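Moving the sourdough to the cold room

I gave up on baking in the kitchen in February. The radiator there runs whether I want it or not, and the dough was over-proofed by the time I got home from work. The back room stays cold, so the bowl lives there now, on the shelf by the window.

The recipe is still the one Kenta Hayashi gave me when we both lived in Sollham. He used 900 grams of flour for two loaves. I have cut the water down to 620 grams because the flour I buy here doesn't take as much. I mix it before supper, fold it twice while the dishes soak, and leave it until morning.

The first week in the cold room was not good. The loaves came out flat and pale with a thick line of raw-looking crumb at the bottom. I thought the starter was weak, so I fed it twice a day and threw away a lot of flour that way. Then I wrote to Kenta and he asked how long I was letting the dough stand after shaping. I was giving it an hour. He said to give it three in a room like that, and the next pair rose properly.

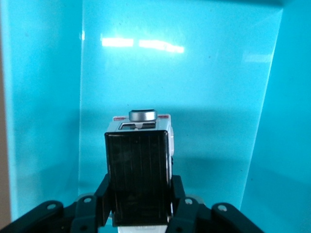 A small upright box in a black gripper, turquoise behind.

Salt is the other thing I changed. I had been adding it with the flour, and now I hold it back until the first fold. I can't say it tastes different, but the dough is easier to handle early on and doesn't tear when I stretch it.

I bake both loaves in the same covered pot, one after the other. The second one always has the better crust. Ludger Voß, who lives downstairs, gets the first one most weeks and has not complained. He slices it thin and freezes it.

Next I want to try some rye. The shop on Wyss Street sells it in small bags, and a fifth of the total seems like a safe place to start. I'll keep the water where it is for the first batch and write down what happens.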